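남들이 좋다는 곳은 일단 의심부터 하고 본다. 2월에 다녀온 스켄컴(Skencombe) 주말 시장도 그랬다. 블로그마다 '인생 시장'이라는데, 막상 가 보니 잼 가게가 세 집 건너 하나였다. 입장료 2000원은 왜 받는지 아직도 모르겠다. 시식은 후했지만 줄 서서 먹을 맛인지는 글쎄.

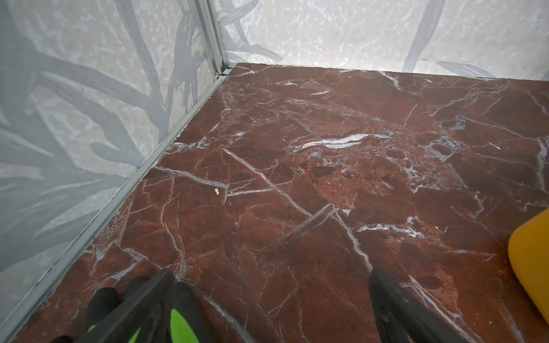 붉은 대리석 무늬에 흰 줄이 가득한 바닥.

버켄트(Birkent) 쪽 산책로는 그나마 나았다. 안내판에는 한 바퀴 5km라고 적혀 있는데 내 걸음으로는 그보다 훨씬 길게 느껴졌다. 같이 간 키르타나 크리슈난은 경치가 좋다며 두 번이나 멈췄고, 나는 벤치가 왜 이렇게 없나 그 생각만 했다. 돌아오는 길에 바타차르지라는 찻집에 들러 3000원짜리 밀크티를 마셨다. 생강 맛이 세서 호불호는 갈리겠다. 나는 한 잔 더 시켰다.
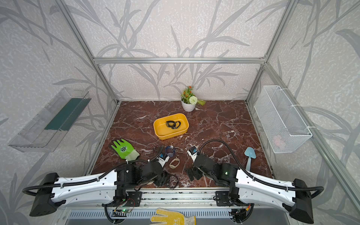 스켄컴 시장, 아이들 데리고 가도 괜찮을까요?
오전 일찍이면 괜찮습니다. 점심때가 되면 유모차 밀 틈이 없고 앉을 자리도 금방 찹니다.

다음 달에는 왈테오 전망대에 가 보자는데, 6시 전에 문을 닫는 전망대에서 무슨 노을을 본다는 건지. 일단 간다고는 했다.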